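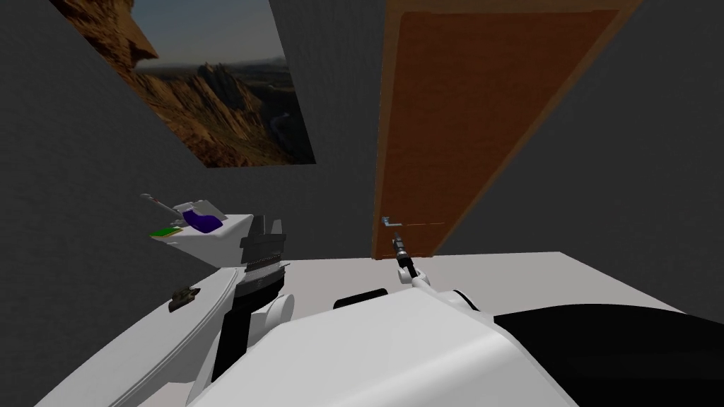
# Chapitre 4 - Le conducteur, ou comment on remplit un journal local

Mon premier conducteur, je l'ai rédigé au dos d'un menu de cantine, à Rokville, en décembre, avec un stylo qui bavait. J'avais dix-neuf sujets possibles et de la place pour sept. J'en ai gardé neuf (erreur de débutant !) et le journal a débordé sur la météo, ce que le présentateur m'a rappelé jusqu'au printemps. Si vous avez lu le chapitre 3, vous savez déjà trouver une information et la vérifier. Reste à la mettre quelque part, et c'est là que les ennuis commencent.

Le conducteur, c'est la feuille de route du journal : la liste ordonnée de tout ce qui passe à l'antenne, avec la durée de chaque élément, qui parle, sur quoi on enchaîne. Dans une chaîne nationale, il passe entre plusieurs mains. Dans une petite rédaction, il passe entre les vôtres, souvent pendant que vous mangez un sandwich. Je vous demande donc de prendre ce chapitre au sérieux même si vous vous destinez au reportage, parce que tôt ou tard un chef d'édition tombera malade et on vous regardera.

## 4.1 Une journée à Suramel

Prenons la chaîne que je connais le mieux, celle de Suramel, où j'ai passé une bonne partie de ma vie professionnelle. Le journal du soir y dure dix-neuf minutes, générique compris. La première conférence a lieu à neuf heures et chacun arrive avec ses propositions. Ksawery Górecki dirigeait l'édition à l'époque et il avait une règle que j'ai adoptée depuis : on présente son sujet en une phrase, debout, et si la phrase contient « par ailleurs », on se rassoit.

Vers onze heures, on a un premier jet. Il est toujours faux. Un conseil municipal va traîner, une équipe restera coincée sur la rocade, un invité se décommandera. À quinze heures, deuxième conférence, on déplace, on coupe, on râle un peu. Le conducteur définitif tombe une heure avant l'antenne, et « définitif » est un mot que nous employons avec beaucoup de souplesse.
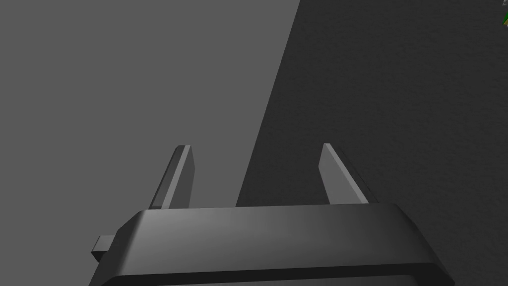 *Fig. 4.1 - Image de synthèse, pince à deux doigts au premier plan.*

## 4.2 Ouvrir le journal

Quel sujet en premier ? Mes étudiants répondent presque toujours « le plus grave ». C'est une réponse honorable et je l'ai donnée aussi. Mais regardez ce cas, tiré de mes carnets. Le même jour, nous avions un incendie d'entrepôt sans blessé, avec des images superbes, et la fermeture annoncée de la ligne de bus Chmielewska, sans une seule image digne de ce nom. Cette ligne transportait 1 520 voyageurs par jour. L'incendie concernait surtout un propriétaire et son assureur.

Nous avons ouvert sur l'incendie. Le lendemain, le standard a reçu 219 appels, et presque tous parlaient du bus. Hryhorii Bondarchuk, qui tenait la rubrique transports, n'a pas triomphé, il a simplement posé la liste des appels sur mon clavier. J'en ai tiré une question que je me pose encore avant chaque ouverture : demain matin, qui devra s'organiser autrement à cause de cette nouvelle ?

Attention, je ne vous dis pas que les images ne comptent pas ! Elles comptent énormément, et un sujet mal illustré en ouverture peut plomber la suite. Dans le cas du bus, il aurait fallu envoyer quelqu'un tôt, à l'heure de pointe, et filmer des gens qui attendent. Nous l'avons fait deux jours plus tard, et le sujet était très bien.

## 4.3 Compter les secondes

Un mot de calcul avant les exercices. Une brève lue sur images fait vingt à trente secondes, un reportage monté une minute trente, un plateau avec invité trois minutes quand l'invité est discipliné. Additionnez, puis ajoutez les lancements, que tout le monde oublie - moi compris, le soir du menu de cantine. À Suramel, nous utilisions le logiciel Plultico, qui faisait l'addition tout seul, mais apprenez d'abord à la faire à la main : le jour où le réseau tombe, vous serez contents d'avoir un crayon.

Gardez aussi un sujet « au frigo », c'est-à-dire monté, intemporel, prêt à boucher un trou. Le mien portait sur la restauration d'un orgue. Il a attendu tout un hiver, et quand il est enfin passé, l'orgue était inauguré depuis un mois.

**Avant de passer à la section 4.4**, regardez un journal local en entier, chronomètre en main, et reconstituez son conducteur sur une seule page. Notez la durée des lancements à part.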